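Ranger la dînette en plastique : la méthode, et ce que j'en pense vraiment

Mis à jour le 18 avril 2019

On m'a vendu le rangement des jouets comme une affaire de contenants. Achetez la bonne boîte, et l'ordre suivra. J'ai acheté la boîte Balley, puis la caisse Orkomer, puis un chariot Urik à compartiments dont les roulettes se coinçaient sur le carrelage. La dînette est restée par terre. J'en ai tiré une méthode assez bête, qui tient en une table, un torchon et un seul bac. Elle ne rend pas les enfants ordonnés, et je me méfie des pages qui promettent le contraire.

Ce qu'il vous faut

Une table dégagée, à hauteur d'adulte
Un torchon ou une petite serviette
Un bac en plastique transparent, à bords arrondis si possible
Une cuvette d'eau tiède et un peu de liquide vaisselle
Un sac pour ce qui part

Je n'ai pas mis d'étiqueteuse dans la liste. On en trouve dans tous les tutoriels, et je cherche encore l'enfant de trois ans qui lit « légumes racines » avant de lancer sa carotte dans le tas.

Étape 1. Sortir les pièces sur la table

Travaillez sur une table et pas sur un tapis. Les petites pièces se perdent dans les poils, et le dos ne pardonne pas. Le bois clair convient bien : un raisin presque noir ou une poire vert vif s'y repèrent tout de suite. Évitez la nappe à motifs, pour la raison inverse.

Ne renversez pas tout d'un coup. La plupart des guides conseillent de vider le bac entier pour « prendre conscience du volume ». J'ai essayé. On prend surtout conscience qu'il est déjà l'heure du dîner. Laissez le gros des jouets dans le bac, au fond de la table, et n'en sortez que quelques-uns à la fois. 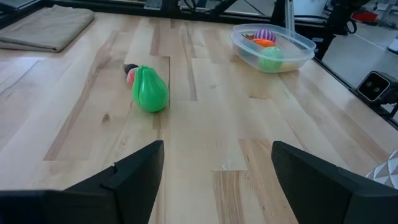

Gardez le torchon plié dans un coin tant que rien n'est lavé. Il servira à l'étape 3, et déplié trop tôt il finit par prendre toute la place utile. Quant au devant de la table, laissez-le libre, c'est là que vous examinez les pièces.

Étape 2. Examiner avant de trier

Prenez chaque pièce et posez-vous deux questions : est-elle entière, et est-ce que quelqu'un joue encore avec ? Passez le doigt sur les arêtes. Les aliments creux, poires et carottes surtout, se fendent parfois le long du joint de moulage, et une fente suffit à pincer la peau. Appuyez un peu. Si le plastique s'ouvre, la pièce va dans le sac, sans discussion.

Pour les fruits à couper, ceux qui tiennent par une bande autoagrippante, vérifiez les deux moitiés ensemble. Une moitié de tomate toute seule peut attendre sa jumelle 7 jours. Passé ce délai, elle part. Je sais que certains gardent les orphelins pendant des années dans une boîte à part, et je n'ai jamais vu cette boîte se vider.

Attention aussi à la taille. Les toutes petites pièces n'ont rien à faire dans un bac partagé avec un bébé, quelle que soit la solidité annoncée sur l'emballage.

Étape 3. Laver, mais raisonnablement

Eau tiède, une goutte de liquide vaisselle, une brosse à dents usée pour les rainures. Les surfaces lisses se nettoient en deux secondes. Les formes en grappe sont plus pénibles, la crasse s'y loge entre les grains.

Le lave-vaisselle ? On lit partout que oui. Chez moi, un cycle en panier supérieur a suffi à voiler une assiette et à décoller les autocollants d'une brique de lait. Si le fabricant ne l'autorise pas clairement, abstenez-vous. Même prudence avec le spray Vanags « spécial jouets » : je n'ai vu aucune différence avec le liquide vaisselle, à part le prix.

Dépliez maintenant le torchon et posez-y les pièces, trous vers le bas. Les jouets creux retiennent l'eau. Secouez-les près de l'oreille : si ça clapote, il faut attendre encore. Une nuit entière n'est pas de trop.

Étape 4. Trier par petits tas

Oubliez la classification savante. Fruits d'un côté, légumes de l'autre, voilà ce que disent les catalogues, et vous voilà à débattre de la tomate. Je trie par ce qui sert ensemble : de quoi faire une soupe, de quoi faire un goûter. Un oignon, une carotte et une boule verte (chou, petit pois géant, chacun y voit ce qu'il veut) forment un tas très acceptable.

Faites ces tas avec l'enfant s'il en a envie. S'il n'en a pas envie, faites-les sans lui, il les défera plus tard de toute façon.

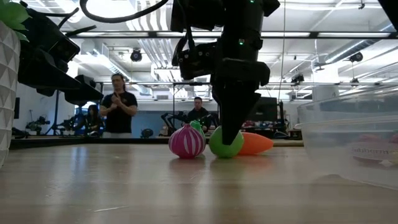
Étape 5. Remplir le bac

Les grosses pièces au fond, les petites au-dessus. Ne tassez pas. Un bac rempli jusqu'au rebord sera vidé d'un seul geste à la première recherche de banane, alors qu'un bac aux deux tiers se fouille à la main.

Choisissez-le transparent, c'est le seul argument des vendeurs auquel j'adhère. Pour le couvercle, je suis plus réservé : il empêche la poussière, et il empêche tout autant le rangement. Le mien est sous l'évier depuis septembre.

Étape 6. Décider où vit le bac

Au sol, près de l'endroit où l'on joue. Si ce coin est dans la cuisine, éloignez-le du four. Une étagère haute fait plus joli, mais c'est vous qui descendrez le bac chaque matin.

Recommencez le tri quand le bac déborde, et pas avant.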